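4.2 Scoring rates in the middle overs

The second part of the analysis deals with the period between the end of the fielding restrictions and the last ten overs. Club matches in the Gurkard league are played over 50 overs a side, so this period covers the larger share of each innings. It has received less study than the opening and closing overs, and most of the existing work uses international matches, where the pitches and the depth of batting are quite different.

We used ball-by-ball records from 112 completed matches. Matches shortened by rain were left out, as were those in which the side batting second was bowled out before the twentieth over. The records were kept by club scorers on paper and typed in later by two of the authors working separately. Where the two versions disagreed, we went back to the score sheet. In 11 matches the sheet itself could not be read for one or more overs, and those overs were treated as missing.

For each over we recorded the runs scored from the bat, extras, wickets down at the start of the over, and whether the bowler was classed as pace or spin. The class was taken from the club's own team list. A few players bowled both styles during a season, and they were given the style shown most often in the list.

The middle-overs results were compared by ground. The model is the same as in Section 4.1, with the number of wickets down entered as a set of categories and the ground entered as a random effect. We did not include the toss at this stage, as it had no clear effect on the opening overs.

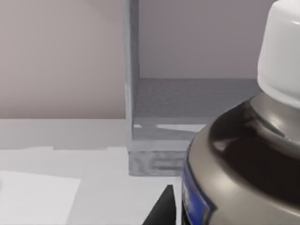
The grounds differ more than the teams do. Sides batting at Rasov scored more slowly in the middle overs than sides batting at Gosling, and this held whether the home side or the visitors were at the crease. The outfield at Rasov is long on one side and slopes up toward the road, and singles are common there where a boundary would be scored elsewhere. Skoltov falls between the two. Its results vary more from match to match, and part of that comes from the pitch being relaid partway through the study period.

Wickets down had the expected effect. A side that had lost two wickets or fewer by the twentieth over kept up its rate through the next fifteen overs. A side that had lost four or more slowed down at once and did not recover until the final stage. The gap was widest against spin. Pace bowlers were used less in these overs, and when they were used it was often for a single over between two spells of spin, so the estimates for pace are less certain.

We also checked whether the result depended on a small number of heavy-scoring partnerships. Removing the longest partnership from each innings lowered the mean rate at every ground but left the order of the grounds unchanged. A second check dropped all overs bowled by players who sent down fewer than 590 balls in the whole data set. This again made little difference, apart from a wider interval for Skoltov. Intervals were obtained by resampling whole matches 2000 times, which keeps the overs of one match together.

Matches played in September were fewer and were mostly played on used pitches. Scoring in them was slower at all three grounds, but there were too few to fit a separate term for the month. The final ten overs are treated in Section 4.3, using the same records and the same rules for missing overs.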